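Why Does a Washing Machine Have Holes Inside?

The round part where the clothes go is called the drum. It is a big metal can lying on its side. When the machine works, the drum turns and the clothes climb up and fall down, again and again. This falling helps to shake the dirt out.

The small holes let water come in and go out. At the end the drum spins very fast — then the water flies out through the holes, but your socks are too big to follow.

Look into the drum before you close the door. Cats like to sleep there!

Text: Chih-ming Chuang
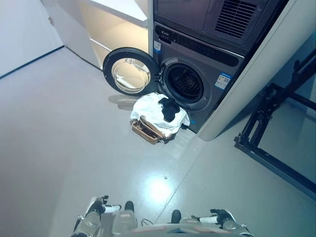
A washing machine with its round door open. The drum is the dark part inside.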